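Llevo tres semanas enseñándole a un robot a pasar piezas eléctricas de una caja azul a otra. Mi sobrino de cuatro años lo aprendió en una tarde, aunque es verdad que se metió un pulsador en la boca.

El método tiene poco misterio: yo muevo los mandos, el brazo me imita y todo queda grabado. Delphine Ferreira, que lleva el proyecto Kuteo, quiere 600 demostraciones buenas antes de diciembre. Voy por la 273 y ya sueño con cuadrículas de cinta.

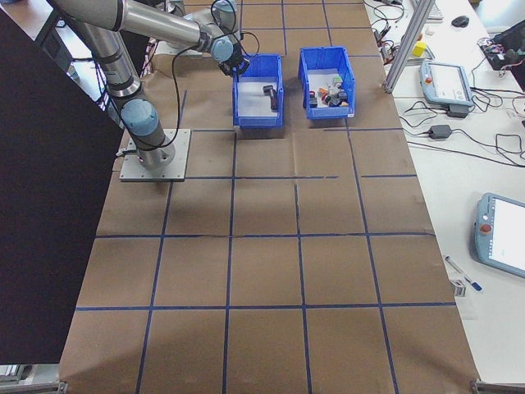
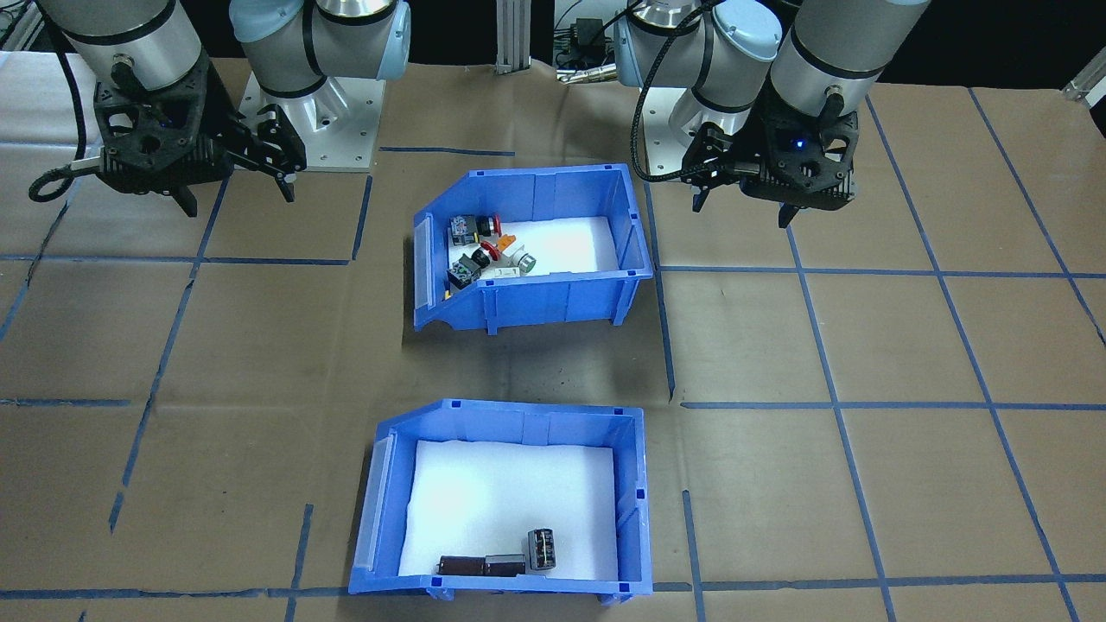
Lo que peor llevo es que el robot copia también mis manías. Si dudo antes de cerrar la pinza, él duda. Si doy un rodeo absurdo porque estoy pensando en la comida, él da el rodeo – y con una seriedad que ya quisiera yo para mis reuniones. Soledad revisó las primeras 200 y me preguntó si tenía algún problema en el hombro. Tuvimos que tirar la mitad.

El martes repito los relés, que se me resisten. Si alguien conoce una silla decente para pasar seis horas a los mandos, que me escriba.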